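How Do You Look After a Two-Armed Robot?

If you have ever had a bicycle, you will know that riding it is only part of the fun. Somebody has to pump up the tyres, oil the chain and wipe off the mud, and if they don't, the bicycle soon starts to squeak and grumble. Robots are much the same.
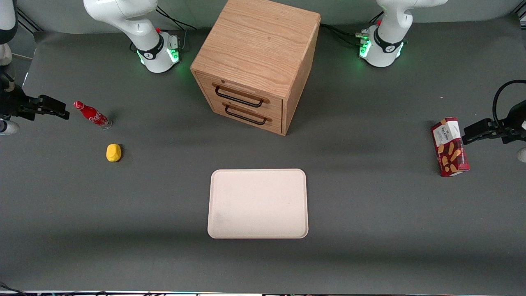 A robot with two arms needs looking after every single day it works, and at the Lau workshop in Prirstead the day begins well before either arm has moved so much as a finger. So put on your imaginary overalls (and tie your hair back if it is long, that is a real rule) and we will go through it together.

Starting with a wipe

The first tool of the morning is a cloth. You might have hoped for something more exciting, like a laser, but it really is a cloth! Robots find their way about using numbers, and they also use cameras, which are their eyes. Crumbs and dust on the table can confuse a camera, and a greasy patch can make a box slide when the robot meant to pick it up. The table top is a dull grey for a good reason too. A shiny one would throw the light from the lamps straight back, just as a puddle does on a sunny day, and the camera would be dazzled.

Checking the shoulders

Each arm is bolted down at its base, which you can think of as its shoulder. When an arm swings quickly and then stops, it gives the bolts a little tug, and after hundreds and hundreds of tugs a bolt can work itself loose. The engineers go over them with a special spanner that clicks when the bolt is tight enough. Too loose is bad, of course, but too tight is bad as well, and the click saves any arguments.

Round the bottom of each arm there is a ring that can glow. On the Lau robot, green means the arm is switched on and happy. If the ring turns red, the arm has stopped itself, perhaps because it bumped into something, and it will stay stopped until a grown-up has found out what went wrong. Different robots use different colours, so if you ever visit another workshop, ask what theirs mean before you go guessing.

Following the cables

Behind the arms run the cables. Some bring electricity, and others carry messages to and fro, a bit like the nerves that run from your brain down to your fingertips. Cables don't like being bent in the same place over and over again. Try it with a paper clip and you will see what happens (snap!). So the engineers run their hands gently along each one with the power off, feeling for cracks or for spots that have gone stiff. They also make sure every cable has enough slack to follow its arm about without catching on anything.

Looking at the fingers

At the end of each arm is a gripper. It has two fingers, and they can open, close and, well, that is all they can do! You have four fingers and a thumb on each hand, and skin that feels whether a thing is soft or slippery, so a gripper has to manage with a great deal less. It is surprising how much can be done with a pinch, all the same. A gripper can pull a drawer by its handle, or pick up a biscuit box, or lay a toy potato in a tray.

The fingertips wear down with use, like the soles of your shoes. A worn fingertip slips, and a gripper that slips drops things. At Prirstead they change the tips every 19 days, and they always change both fingers together so that one side doesn't end up thicker than the other.

Finding zero

Now comes the part the engineers like best. Inside each arm there are 7 joints, and the robot must know exactly how far each one is bent. If it is wrong by even a tiny bit at the shoulder, it will be wrong by a good deal more at the fingertips. You can test this with a long ruler. Hold one end, tilt your wrist ever so slightly, and watch how far the other end travels.

To put things right, the arm is sent to a starting position called zero, and the engineers check that it has really got there. Then it touches a few marked points on the table. When both arms can touch the same point, one after the other, they agree about where everything is, and they can safely share the work.

Writing it in the book

Everything goes into the robot's logbook: which bolts were checked, which fingertips were changed and whether anything made a funny noise. The one at Lau has 884 entries so far. The longest was written in February and fills 2 whole pages, all to do with a squeak in an elbow. (It was a dry seal, and a new one cured it.)

Words to remember

Base: the bottom of a robot arm, where it is fixed down.
Gripper: the part that holds things.
Joint: a place where the arm can bend or turn.
Zero: the position an arm starts its measuring from.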